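Progress report to the Fetness Fund
Biklow Computer Reuse Project, second period, to the end of February

Summary

The grant pays for the intake and strip-down of donated desktop computers at our Biklow unit. In this period we took in 395 machines against a target of 300. Of these, 266 have been stripped and sorted, and the rest are on the racks waiting. Spending is within budget, apart from packaging, which is covered further on.

Strip-down

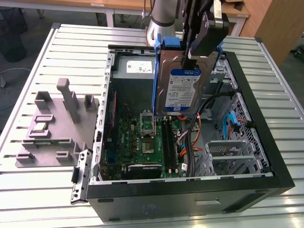

Drives are now dealt with before any machine goes on to be graded. In the first period we left them until last, and several cases went back on the rack with the storage still inside, which we reported to you at the time. Most of the towers from the Mohammadi offices hold their drives in plastic caddies, like the blue one with the 1 TB WD Blue in it, so each drive and its caddy can be handled together. We keep the caddies with the case they belong to. Replacements are hard to find for older models, and a case without its caddies is graded lower.

Every drive is logged by serial number and goes to Fusance for wiping. We have certificates back for 154 drives so far. The remainder are with Fusance or in the locked cabinet, and the log shows which.

Processors and memory come out next, and the board stays in the case unless it fails inspection. This is a change from the original plan, which had us removing every board. Leaving good boards in place has cut the time per machine and we have had fewer damaged connectors.
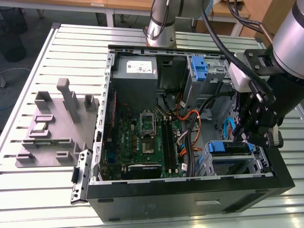 Can a stripped case be built up again later?
Most can, provided the board, power supply and cabling are sound. We set those aside for the schools scheme and send the others for metal recycling.

Cabling has taken longer than we allowed for. Power leads in the older towers are often tied back in places that are awkward to reach, and a data lead pulled at an angle can take the connector off the board. We now release the ties first and leave all leads in the case unless they are damaged. The written instructions were updated in January. 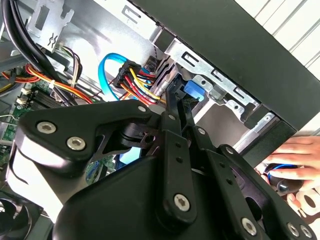
Sorting and storage of parts

Small parts were the weak point in our last report. Memory and processors were going into mixed trays, and a number of processors had to be written off because of marked contacts. Parts now go into holders where each has its own place, and they stay there until they are tested and bagged.

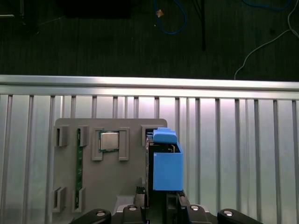 Losses have come down as a result – two processors written off in this period, and no memory. Anti-static bags cost more than we budgeted, and we have moved a small sum across from transport to cover them. The total is unchanged.

Next period

We will clear the waiting machines before taking another large collection. We also need to agree a date with Fusance for the next batch of drives, and to finish the grading sheet for the schools scheme. A copy of the sheet will be sent to you with the next claim.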